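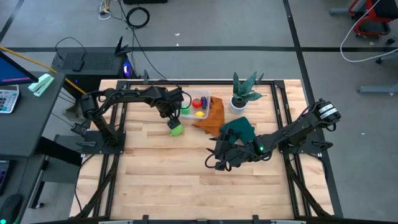
## Two-arm table cell: setup and upkeep

Notes for the cell at Pruncombe, with two arms mounted left and right on a black rail frame over a butcher-block top. Most of this applies to any bench cell of the same layout. Tools needed: hex keys, a torque driver, a steel rule, a soft brush, lint-free wipes, masking tape, a paint pen.

### Frame and clamps

Wood moves with the seasons and aluminum doesn't follow it. A frame that sat flat in winter can rock on one corner by July. Check it monthly:

1. Park both arms and switch off at the supply.
2. Press down on each corner of the frame in turn. There should be no click.
3. If a corner clicks, slacken the two nearest clamps, let the frame settle, and retighten a little at a time, alternating.
4. Measure both diagonals of the frame. If they differ by more than 2 mm, square it up before touching anything else.

Put a paint-pen line across each clamp and rail once the frame is square. A broken line means the clamp has crept, and you can see it from the chair.

Do not pack a low corner with folded card. Card compresses, and the fault returns in a week or two. Use brass shim.

### Mounting plates

Each arm stands on a flat black plate bolted to the side rails. These bolts come loose before any others on the cell. Our setting is 7 N·m with medium threadlocker, dry threads, tightened in a cross pattern. Go over them after the first 200 cycles on a new mounting and every 400 after that.

If a bolt turns more than an eighth of a turn at the check, take it out, clean it and refit it with new threadlocker. Tightening over the old compound gives a false reading.

The rail slots collect wood dust. Brush them out before moving a plate. A grain under one edge tilts the plate, and at full reach that shows up at the fingertips.

### Cable loops

Cables fail at the joints. Leave enough slack in each loop for the joint to reach both ends of its travel without the cable pulling straight, and no more than that. A loop that is too long will find the gripper fingers sooner or later.

To set a loop:

- Move the joint by hand, power off, to the end that stretches the cable most.
- Tie the cable at the link on each side of the joint. Use hook-and-loop ties. Zip ties bite into the jacket.
- Move to the other end and look for a kink.
- Repeat with the wrist turned fully each way.

The original leads were from Giria and had a stiff jacket that cracked beside the elbow. The Belkadi replacements bend more easily but come in one length only, so the extra has to be folded flat and tied at the base. Never store the extra at the wrist.

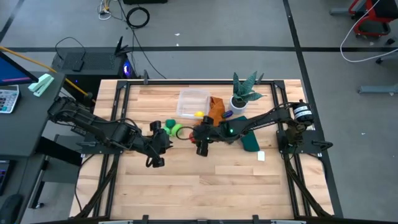

Run the supply leads down the outside of the frame and keep them clear of the casters. A caster will roll over a thin lead without any sign on the outside, and the fault comes and goes for days before someone thinks to bend the cable while watching the log.

Label both ends of every lead. Tape flags are good enough if they are written in pencil, which survives the wipes. Ink does not.

### Gripper fingers

Fingers wear on the inside faces first. Wipe them at the end of each shift with a barely damp cloth and dry them. Solvent leaves some finger pads tacky for a day, and a tacky pad carries soft items along with it when it opens.

Lint is the other problem. Cloths shed into the finger slides, and the first symptom is a slow close on one side. Open the gripper fully, switch off, brush outward from the slide, then work the fingers through their travel by hand. Leave out the compressed air. It drives the lint further in.

To check alignment, close the fingers on a strip of plain paper and pull. It should drag evenly from tip to root. If only the tips hold, the finger screws are loose or one finger is bent. Replace bent fingers in pairs. Funier finger sets are supplied with new screws and the old ones should be thrown out.

### Checking the shared area

Both arms can reach the middle of the table, so the middle is where they can meet. After any work on a plate, frame or finger:

1. Clear the tabletop.
2. Jog one arm at the lowest speed to its mark on the wood. Read the offset with the steel rule.
3. Park it and do the same with the other arm.
4. Write down both offsets. Ours are acceptable up to 1.5 mm.
5. Only then run both arms together, with a hand on the stop.

Marks on the wood should be small. Masking tape crosses are fine for a day but the edges lift, and a lifted edge gets picked up with the item. For permanent marks, use a scribe and a touch of pencil.

### Test items

A good trial set mixes shapes and surfaces: a ball or two, a soft toy, a cloth laid in loose folds, and a clear bin to put things in. Clear bins are awkward for the overhead view when the lamps reflect off the wood. If the bin goes missing from the readings, move the bin before changing any settings. 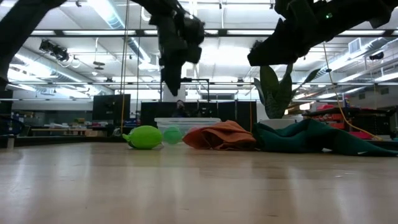
Cloths should go down crumpled and in a different heap each time. A cloth that is always folded the same way tells you how well the cell handles one fold. Wash new ones twice before use to get rid of the loose fiber.

Keep the top free of polish. Bare or matte-oiled wood is easier on the cameras and does not let soft items slide. A fine nylon pad used along the grain takes down a shiny patch.

### When an arm faults

Write down the code before clearing it. Code 106 on this controller is a joint position mismatch, and on our cell it has nearly always been a wrist connector. Reseat that first. If it comes back with the cable held still, swap the lead, then suspect the encoder.

Support the forearm before switching off. Some joints drop when power is removed, and a dropped gripper dents both the wood and its own fingers.

Spare leads, finger sets and shim are in the second drawer. Enter anything you take on the sheet inside the lid, with the side of the cell it went to. Corrections to this page go to Keith Gosling.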